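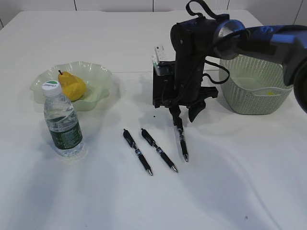
Table setting, Odera room: bowl with pear, bottled water, black gel pens.

Clilter Office Services
Table Supplies and Layout Meeting, Minutes
Date: 11/26/21
Location: Odera room, Zoltby building
Present: office services, purchasing, front desk, facilities
Apologies: accounts

1. Minutes of the previous meeting
Accepted with one correction. Under storage, "upper cabinet" should read "lower cabinet." The upper cabinet is still assigned to the front desk.

2. Actions carried over
2.1 Cabinet keys. Second key cut and labeled. Closed.
2.2 Shelf labels. Printed but not applied. The adhesive supplied does not hold on the cabinet finish. Facilities to try a different label stock. Open.
2.3 Cloth laundering. Price received for collection every second week. Accounts has not confirmed the cost code. Open.

3. Table surface
Facilities reported on use of the table with and without the white cloth. With the cloth, the surface creases where it has been folded for storage, and the creases stay visible through the day. Without it, the joint between table panels can be felt under a sheet of paper when writing.

Front desk prefers the cloth for sessions with outside visitors. Purchasing noted that the cloth is the only item in the room with a recurring cost and asked that it not be left out overnight.

Agreed: cloth on for visitor sessions, off for internal use. The cloth is to be stored rolled on a tube. Facilities to supply the tube. The person setting up the room checks that the overhang is even on both long sides before anything is placed on it.

4. Writing instruments
Purchasing presented the Makier price list. The black retractable gel pen remains the standard item. Order reference 3339 covers the current line, and purchasing proposed a repeat under the same reference. Annual quantity for the Zoltby building was set at 530 pens, to include the front desk. The previous quantity did not include the front desk, which drew from the room stock.

Discussion of capped pens. Two of the departments asked for them last spring. Caps go missing and the pens dry out in the drawer. Not adopted.

Pens are to be set out retracted. They are to be laid parallel, clips facing the same way, and checked on scrap paper before each session. Pens that skip are discarded and not returned to the drawer. Front desk asked whether refills could be stocked. Purchasing replied that the refill price is close to the price of the pen and the extra stock line is not justified at present. To be looked at again with the next price list.

Rulers: clear plastic, flat, stored in the drawer and laid out only when requested. A ruler with worn markings is to be replaced.

5. Bottled water
Current practice is one bottle per seat, placed at the upper left. Front desk reported that bottles placed close to the table edge get knocked over when bags are put down. The position was moved inward by the width of a hand.

Bottles are to be placed upright with the label facing the chair. Opened bottles are removed at the end of each session regardless of how much is left in them. Unopened bottles go back to the lower cabinet, in front of newer stock.

Facilities asked about replacing bottles with a jug and glasses. Washing capacity on this floor is limited to the single sink and there is no drying rack. Deferred until the sink area has been reviewed.

6. Fruit bowl
The pale green bowl with the wavy rim stays in the room. A larger bowl had been suggested, but it would not fit the shelf. Fruit is supplied with the weekly kitchen delivery.

Pears are to be checked by hand at the stem end and removed when soft. Lemons are for the water service and go in the bowl only when a knife and board are also out. Front desk reported that whole lemons set out alone are not used and stay there until the next delivery.

The bowl is to be washed by hand. The scalloped rim traps residue in the machine cycle, and facilities noted a dull film after the last one.

7. Small containers and the basket

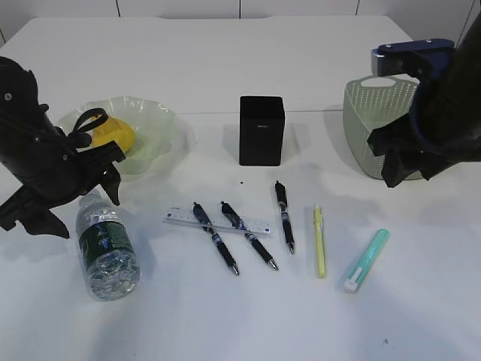
Where should loose items go when the table is cleared between sessions?
Pens and rulers go in the drawer, unopened water goes in the lower cabinet, and anything without an assigned place goes in the basket until the front desk sorts it at the end of the day.

The light green basket with the perforated sides is assigned to this purpose only. It had been used for cables and for mail, and both are to be moved out. The basket is to be carried by the handle opening and not pulled along the tabletop.

Black boxes: these are to stand upright when out, and be returned to the shelf closed. Purchasing asked for the asset number to be marked on the underside. Number 1821 has been reserved. Facilities to mark it.

The tabletop is to be wiped after clearing. Crumbs and specks show clearly on white. A dry cloth first, then a damp one, working away from the panel joint so that moisture is not pushed into it.

8. Layout sheet
A one-page layout sheet was reviewed. It shows the bowl to the left, pens at the center, and containers toward the rear of the table. Changes requested:
- larger type for item names
- water position updated as in item 5
- cloth note added as in item 3
- remove the reference to name cards, which are no longer used

The revised sheet is to be posted inside the cabinet door. It will cover layouts for up to eight seats. Larger sessions use the other room and are outside the scope of this sheet.

9. Other business
Front desk reported that the cabinet door catches when the lower shelf is full. Facilities to adjust the hinge.
Purchasing asked departments to send supply requests before the end of November. Requests received later go to the next order.

10. Actions
Facilities: storage tube for cloth; label stock; asset number on black box; cabinet hinge
Purchasing: repeat pen order with Makier; check refill price at next price list
Front desk: empty the basket of cables and mail; revise and post layout sheet
Accounts: confirm cost code for laundering

Next meeting to be set once the sink area has been reviewed. Meeting closed.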